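Somdale unit, walk-round checklist, February
Done by: Nazar Vakulenko

Front door and steps -- OK. Grit bin half full, top up.

Fire exit, rear -- FAIL. Pallets across it again. Moved them myself. Needs yellow lines on the floor.

Extinguishers -- OK, all in date. The one by the kitchen is missing its wall bracket, standing on the floor for now.

Smoke alarms -- tested at 9.15. Stairs one chirping. Everything else fine.

Emergency lights -- two out on the upper landing. Reported to Hamel, no date given yet.

Ladders -- short one OK. Long one has a bent foot, tagged and taken out of use. Do not untag it.

Racking -- bay 4 upright dented at ankle height. Load sign says 400 kg, keep to 300 untill it's been looked at.

Spent batteries -- tub by the post trays is full, lid won't shut. Tape the ends on any lithium ones. Nothing loose in drawers or on worktops please.

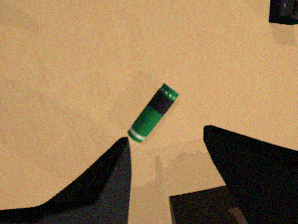 Orestis Chatzigeorgiou: Tub was meant to go with the Lamdale collection, they didn't take it. I've rung them. Can we have a second one upstairs in the meantime? People won't walk down for one AA.

Yes to second tub, will order.

First aid box -- plasters low, eye wash out of date. Order both.

Kitchen -- kettle lead frayed near the plug, binned. Fridge seal mouldy, needs a propper clean.

Accident book -- no new entries. Old one is on the shelf over the sink.

Next check: same sheet, start from the rear exit.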